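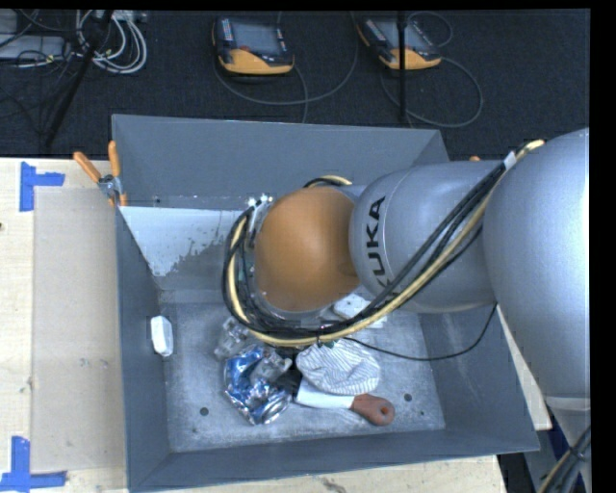 Cubeta gris grande sobre mesa de madera clara, con varios objetos en el fondo.

Preguntas frecuentes sobre las cubetas grises

Respuestas a lo que más nos escriben los clientes de Gamby sobre las cubetas grandes de paredes altas. Si su duda no aparece, al final de la página indicamos cómo contactar con nosotros.

¿Para qué sirve una cubeta de este tamaño?
Para reunir objetos sueltos de formas distintas que no merecen un cajón propio: piezas pequeñas, utensilios con mango, cajitas, muestras. También se usa como bandeja de paso, cuando hay que vaciar un armario y clasificar lo que sale antes de guardarlo otra vez.

¿Qué modelos hay?
Dos. La Canari 70 tiene 70 litros de capacidad y la Canari 159 tiene 159 litros. Las dos se venden en gris y sin tapa. La tapa se pide aparte y no es intercambiable entre modelos.

¿El fondo se raya?
Sí. Con el uso aparecen roces y zonas de tono desigual, sobre todo si se arrastran objetos duros. En el gris claro se notan más que en el oscuro. No afecta a la resistencia de la cubeta y la garantía no lo cubre.

Se ha formado una mancha blanquecina en la pared. ¿Qué hago?
Primero, pase un paño con agua y jabón neutro. Si la mancha tiene el borde irregular y no se va, puede ser resto de una etiqueta o de cinta adhesiva. En ese caso moje la zona con agua templada, espere un rato y retire lo que quede con una espátula de plástico. No use estropajo metálico ni disolvente: dejan la superficie mate.

¿Se pueden hacer agujeros en el fondo?
Se puede, con broca para plástico y a baja velocidad. Apoye la cubeta sobre un taco para no marcar la mesa. Una cubeta perforada deja de servir para líquidos y no admite devolución.

¿Hay que fijarla a la mesa?
En una mesa firme no hace falta. Si la mesa es de madera barnizada, recomendamos poner debajo una lámina antideslizante — la vendemos cortada a medida — para que la base no deje marcas.

¿Cómo conviene colocar las cosas dentro?
Lo pesado, abajo y hacia el centro. Los objetos pequeños y ligeros se pierden bajo los grandes, así que es mejor dejarlos pegados a una pared, separados del resto. Los mangos largos, tumbados. Si cuesta ver el fondo, hay demasiadas cosas para una sola cubeta.

¿Se pueden apilar?
Vacías, sí: encajan una dentro de otra. Llenas, solo con la tapa puesta y hasta un máximo de 2 alturas.

¿Puedo comprar separadores?
Sí, los separadores Sandoval valen para la Canari 159. Para la Canari 70 no tenemos de momento; esperamos recibirlos en noviembre.

¿Cuánto cuesta el envío?
Es gratuito en pedidos a partir de 349 euros. Por debajo de ese importe, el coste depende del código postal y aparece en el carrito antes de pagar. Las islas van siempre con tarifa aparte.

¿Recogen cubetas viejas?
En el almacén de Danbridge, sí, vacías y sin etiquetas. No hacemos recogida a domicilio.

¿Con quién hablo si la cubeta llega rota?
Escriba a Berenice Ayala, de atención al cliente, desde el formulario de contacto. Adjunte el número de pedido y una foto del daño. Guarde el embalaje hasta recibir respuesta.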